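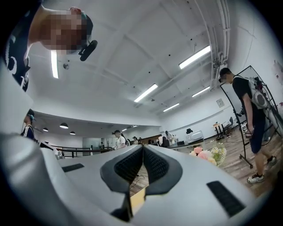
Lighting and Ceiling: Frequently Asked Questions

Which fixtures are used over the main floor?
Rectangular fluorescent fixtures, mounted directly to the white ceiling between and alongside the exposed beams. They are on a separate circuit from the pendant lamps.

Why are the pendants only in one section?
The ceiling drops toward the railing. Dark pendant lamps hang in that lower section and have their own dimmer, labeled Flistska at the panel. The dimmer does not control the fluorescents.

Can I hang anything from the beams?
Only with written approval. The limit is 12 kg per beam, spread over at least 2 attachment points. Nothing may be hung from the pipework or ducts along the ceiling edge.

How do I report a flickering tube?
Send the fixture number to Ngân Tô at the Brindville building office. Flicker in the first minute after a cold start is normal — report it only if it continues.

What replacement parts are stocked?
Tubes are kept under part number 2446. Starters are under 658. Pendant shades are ordered from Tolholm and are not kept on site.

How is the wooden floor cleaned?
Dry mop daily, then damp mop on Sunday after closing. Do not use steam. Ladders and lifts must have rubber feet or stand on protective board.

May I lean equipment against the railing?
No. Keep the full length of the railing clear, including during tube changes.

When is the next inspection?
October. The lights will be switched off one section at a time, starting with the pendants.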